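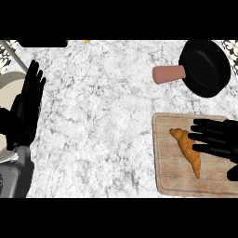
Who goes home when the two-handed machine takes over the pastry counter? Under the plan as it stands, the early shift keeps its hours and moves to packing and the front register.

Minutes, kitchen staff and management, Zemdale site
2018-06-17
By the minutes secretary

Print this page | E-mail this page

1. Last minutes. Approved, with the word "cheerful" struck from the account of the April meeting.

2. Counter automation. Management reported that Esadia has run 1000 practice rounds in simulation. Staff asked how many of those had a customer in them. To be looked into.

3. Duties. The early shift now plates almost 200 pastries before opening. Under the plan one person will watch the machine do it and step in as needed. The bakers asked what this job is called. "Attendant" was offered and met with silence. Left open.

4. Pay. Attendants stay on the baker's rate for the trial. What happens after the trial was described as "a good question" - no answer is recorded.

5. Training. Paid, 30 minutes per shift, on the clock. The request that it not be a video was agreed.

6. Stop button. Anyone may press it, without filling in a form first. Agreed faster than anything else this year.

7. Other business. The break room toaster is still broken. No plans to automate it.

Next meeting after the first week of the trial.

Contact the Zemdale office | Copyright Zemdale | Back to top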